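Is a 700 thread count sheet set worth it over a 200?

Asked Apr 9, 2024

My old sheets from Ferkgate wore through at the foot end in January. The store now pushes a 700 thread count set that costs $40 more than the plain 200 one. The card on the shelf says "hotel soft" and not much else. Is the number real, or is it just a way to charge more? I sleep hot and I wash everything every week.

3 answers

Answer 1

Mostly a way to charge more, if you ask me. You can only fit so many threads into a square inch. To reach the big numbers, some makers twist several thin strands together and count each one. Look for "single-ply" on the package. If it doesn't say, I'd assume the worst. For a hot sleeper I'd get the 200 in percale and keep the $40.

I also wouldn't trust how bedding feels in the store. A lot of it has a finish on it that washes out.
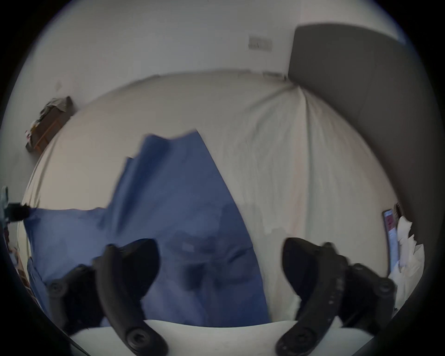
Answer 2

I have the 700 from Tistent and love it! So soft. You get what you pay for.

Answer 3

Answer 2 doesn't say how long they've had it, so I'd take that with a grain of salt. I bought a high count set at the Rutovgate outlet and it pilled after 7 washes. It was also heavy and took forever to dry. Could have been a bad batch, but the store wouldn't take it back once it was opened.

Check the fiber before the count. "Cotton rich" means there's polyester in there, and you will feel it in July. And measure your mattress, the pockets on the cheap ones are shallow.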